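Arero project: equipment and budget, second progress report
To: Cleso small grants office
From: Mireille Abou Jaoude, Awwad workshop
28th August

Summary

In the first report we promised to decide which equipment is necessary before the robot arm is bought. This decision is now almost complete. We have spent 2341 dollars of the 2605 dollars that Cleso gave for the preparation phase, and 264 dollars remain. The arm itself is not included in this amount. It belongs to the next phase and we ask for no advance on it.

Work with the hand-held grippers

The tabletop work is going on with hand-held grippers. We chose them for this phase because they cost much less than an arm, and because they let us learn what kind of finger we must order later. The table is kept in disorder on purpose. If we test only with clean boxes in a row, we will buy equipment that is good for clean boxes in a row.

Clothespins are among the most useful test objects. They are light and narrow, and the pads must close on them from the correct side.
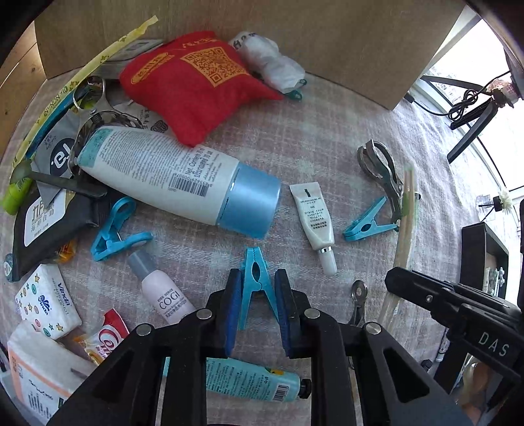
Pads and spare parts

The rubber pads are the part we underestimated. In the original budget there was no line for them, which was my mistake. Zolik offers replacement pads for 31 dollars a pair, with delivery in 14 days. With the remaining money we can buy eight pairs, for 248 dollars, and this leaves 16 dollars for small screws and cleaning cloth. Jad Haddad has prepared the order, but it is not sent. We prefer to have your agreement first, as the money was planned for a second table.

We believe the second table can wait. The first one is large enough, and it is quicker to change the objects than to move the people. Cables are a different matter. A charging cable can lie across several objects at once, and when it is pulled the others may come with it. For this reason we want the future arm to have a force sensor at the wrist, and I have asked for this option to be priced separately.
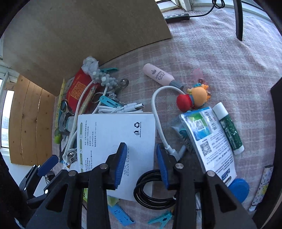

Majdi Chamoun wrote to us after the first report that the sensor should not be decided before we have a written offer for the arm, because some sellers include it and others charge it again as an accessory. He also asked if a used arm was considered. We accept the first point fully, and the sensor is now moved to the list of open questions. About the used arm: yes, we considered it, and Jad Zein is asking what warranty remains on such machines. Without a warranty we would not recommend it.

Planning for the arm

Three matters have to be settled before we compare offers.

Reach. The arm must reach the far side of the table and come down from above. A short arm is cheaper but it would oblige us to make the table smaller.

Opening of the fingers. Thin things such as a paper strip and round things such as a tissue pack or a bottle are all in our object list. I do not want to pay for two sets of fingers if one set can do both.

Lighting. We use daylight from the window and a ring light on a stand. The ring light was already in the workshop, so it did not cost anything to the project.
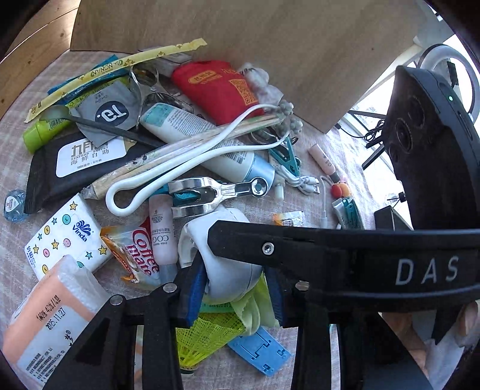
A fixed lamp above the table will be needed when the arm comes, and Kanini Sang is collecting prices for the lamp and the mounting bar together. The work of the electrician is not yet in any estimate. I would like to have it there before we send you the full budget, because I do not wish to come back later with an additional request.

Next steps

In September we will receive the pads (if you agree to the order), complete the list of open questions, and ask for written offers for the arm. The offers will be sent to you with one page of comparison and our recommendation.

What we need from Cleso is a short written answer on one point: may the 264 dollars be moved from the line "second table" to the line "spare parts"? An email to me is sufficient.

Mireille Abou Jaoude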